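Speaker notes, open day at Stidholm, May 2021
Second talk, 20 minutes with questions

Slide 1. Say good afternoon and thank Kristýna Malý for the invitation. Ask if the people at the back can hear me. Wait for the answer.

Slide 2. Explain the order of the demonstration. First we look at the task in simulation, then we walk to the hall and see the real arm from behind the yellow line. Please remind visitors that bags stay in this room.

Slide 3. The task is to hold a small ring above a marble counter, with other things standing near. Speak slowly here. Say that a thin object is difficult for the fingers, and that the salt shaker must not be touched. Leave the slide on the screen for one full minute.

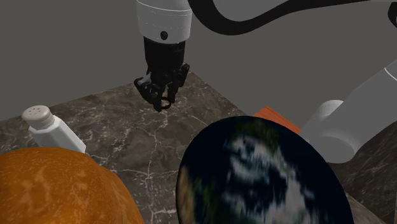 Naveen Rawat asked at the rehearsal whether a good result in simulation promises anything for the hall, and he would like me to say it before a visitor does. So I say it: no, it does not promise. In February we made 300 attempts in simulation and 60 with the real arm, and I will give both results on slide 4.

Slide 4. Two numbers only. Do not read the table. If somebody wants the details, they are in the Wullesell report, and Marijke has printed copies at the door.

Slide 5. Questions. Then Luuk Van Hecke takes the first group to the hall.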